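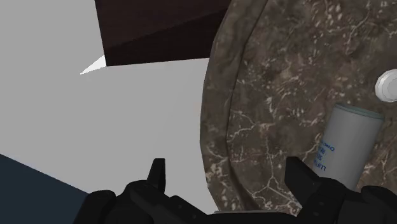
Burgled in halls, police have closed the case, what now?

I'm a postgraduate at Mustitz and my room was burgled while I was in the lab proving that my experiment still doesn't work. They took a laptop worth £600, a winter coat (in July, so somebody is planning ahead) and a bag with my notes in it. The burglar showed some taste, or none, depending on your view of the big round platter with the brown and grey marble pattern and pale veins. It was left alone, and so was the white can with the blue lettering down its side that was standing on it. I reported it online and got a crime number ending in 638. Two days later an email said the case had been closed as there were no further lines of enquiry. There is a camera over the bike racks which points at the only door to our block. I told them so on the form. Can I ask for the case to be looked at again, and can I get the footage myself? The accommodation office says it is "a police matter", and the police appear to think it is a matter for the accommodation office.

Wajid Malik
Posted Saturday, July 22, 2023

sikder_again

Yes, you can ask. Closed mostly means filed, and they can open it again if something new turns up or something old was missed. Reply to the email with your crime number and one plain sentence: there is a camera covering the door, it is run by so-and-so, and as far as I know nobody has asked for the recording. Leave out the sarcasm. I know it hurts.

The urgent bit is the footage. Most systems record over themselves after a few weeks, sometimes sooner. Write to whoever runs the camera today and ask them to keep the recording for the date and hours you were out. You are asking them to keep it, not to hand it over. They'll probably refuse to show you other people walking in and out, which is fair enough, but they have far less excuse for wiping it once they've had your email. Send it to the security office as well as accommodation. Then tell the police in writing that it has been saved and who has it.

If they still won't look, use the complaints page on the force's website. In my case (bike, different town) it took 56 days to get an answer. The answer was a very polite no, but a friend on the same corridor had an officer round within a week, so I wouldn't read much into mine.

Also find the serial number of the laptop. It'll be on the box, on the receipt, or in your account with the maker. Add it to the report. Without it, any laptop they find is just a laptop.

Plusov

change your passwords. should be first not last. and check the second hand sites, mine was up for sale the same evening with my stickers still on it. don't go and meet the seller, send the link to the police

eltden_lodger

Check whether your rent includes contents cover. Plenty of halls have it and mention it once, on page nine of something you signed in a queue. Ours did, with an excess of £100, and they only wanted the crime number and proof that I'd owned the thing. A closed case made no difference to the claim.

Two things caught me out. They asked whether the door had been forced, and I'd written "don't know" on the police form -- go and look at your lock, take a photo, and say what you find. And there was a time limit for telling them, so ring before you've got all your papers together and send the rest later.

No idea about the coat. Mine was never covered because I couldn't find a receipt, and my mum, who bought it, said she wasn't going through her drawers for a coat she'd never liked.

Wajid Malik

Thanks all. Passwords done, and I've written to security, who have replied to say they've passed it to accommodation. I've found the laptop box too. It was under the bed with the receipt inside, which makes it the best organised thing I own. Will try the insurance on Monday.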